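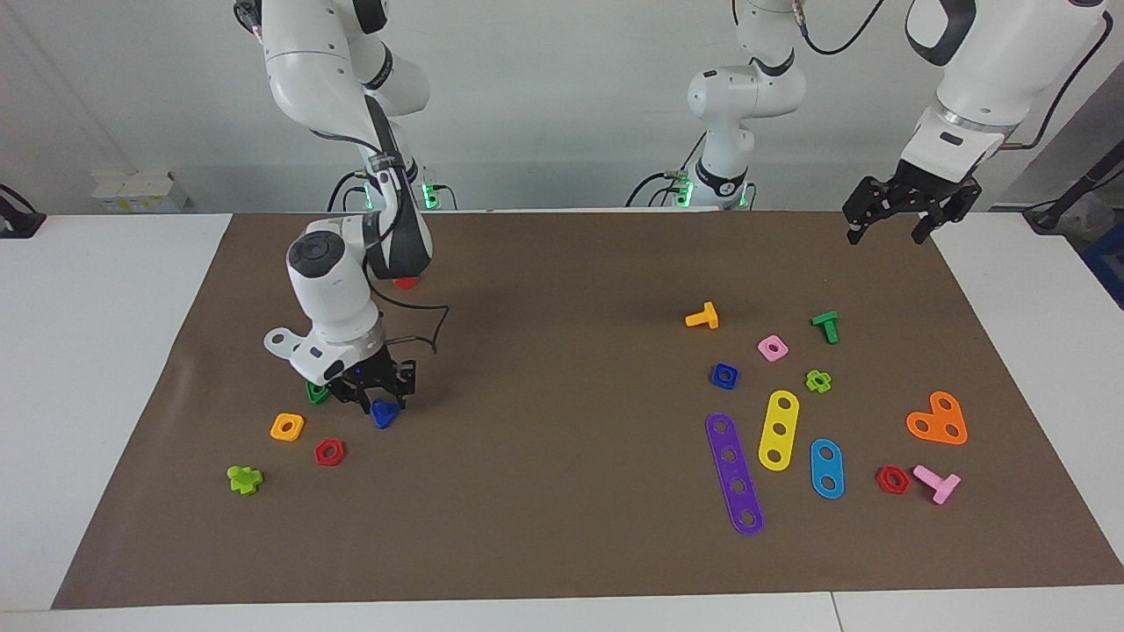
Running the two-arm sorting bench: a guide for kit room staff

Applies to the bench at Borberg. Findholm gets the same setup later and will have its own page. Written by Kerstin Hellwig, kit room lead. Last changed March 21, 2022.

Until February, returned construction kits were sorted by hand. Two people stood at the bench for a full shift and picked nuts, bolts and bars into trays. The arms now do the picking. One person runs the bench and the other checks finished kits at the Liang station. The two swap at the midday break. Please keep to the swap, even if you like one job better.

Before you start

Read the handover sheet from the last shift. If a fault is written there and not signed off, do not start the bench. Call maintenance.

Tie back long hair and take off lanyards.

Lay the brown paper mat flat. Replace it if it is torn or has a fold that stands up. Small nuts slide into folds and the grippers miss them.

Check that no cable lies across the pieces. Move it by hand while the arms are stopped.

Setting out a batch

1. Take one returned kit and tip it out gently. A batch is 71 pieces at most. Put out part of the kit at a time, in two loose groups, one for each arm.

2. Spread the pieces with your palm until none are stacked. Bars may lie at any angle. Bolts can stand on their heads or lie on their sides, and both are fine.

3. Pull the pieces apart where the two groups meet. Either arm may reach for a piece in the middle, and the program makes one wait for the other, which costs time.

4. Step back behind the floor line and press Start on the Brira panel.

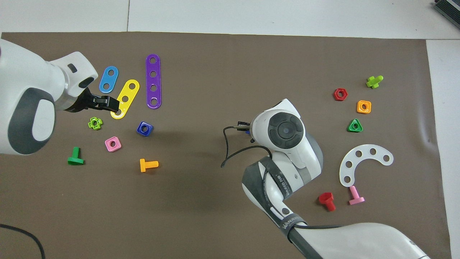
5. Stay at the bench while the arms work. You do not have to watch every pick, but you must be able to reach the stop button.

6. If a gripper fails on the same piece 2 times, press Pause, wait for both arms to stop, and turn the piece or move it to open mat. Press Resume.

7. After 4 pauses in one batch, end the batch and finish it by hand. Write the kit number on the handover sheet.

Checking the trays

The arms sort by shape and color. They do not look for damage. Run a thumb over the bolt threads and look at the holes in the bars. Cracked pieces go in the scrap tub.

Hours and pay grade

Running the bench is the same grade as hand sorting. Training takes 2 shifts and is paid. Anyone who has not been trained yet stays on kit checking and should ask me for a date.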